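About Bremwood Pantry

Shelf stocking, pantry setups, small store displays. Dry goods mostly. Pasta, rice, flour, beans, whatever you've got in bags and boxes that won't stand up by itself.

Started out of a spare room on Budard Street with 2 folding tables. Now we're 4 people and a van, plus 4000 square feet of storage we share with Flonell Paper Goods (they have the nice half). Last year we set up 381 shelves. Kitchens, break rooms, a school cafeteria, the whole front aisle at Nwankwo Grocery.

How we work: you send measurements, we send a plan. Tall stuff upright, labels where you can read them, same kind of food kept together. Long pasta is the tricky one, packets lean and slide foward, so we try every layout before it goes to you.
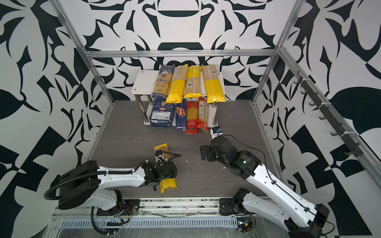
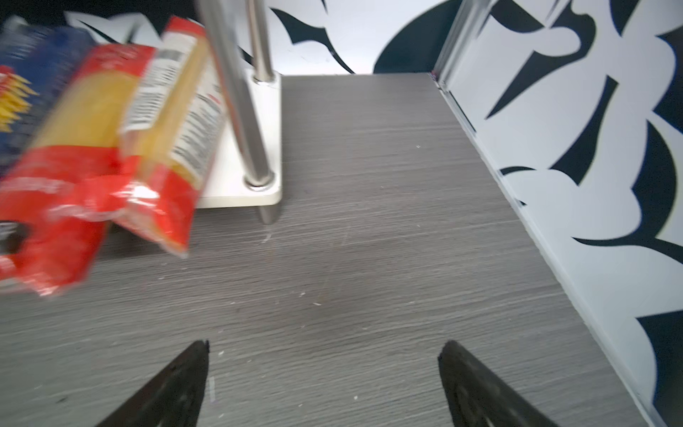 Long pasta on the white shelf with metal legs.

We don't sell food and we dont sell shelves. Use the ones you own, or ask and we'll tell you what size to get. Bring your own jars if you like jars, no charge for filling.

Booking now for November, mornings fill up first. Small jobs welcome, one cupboard is fine. Closed over the holidays, back in January. Phone goes to voicemail before 9 am, leave a message and the room size.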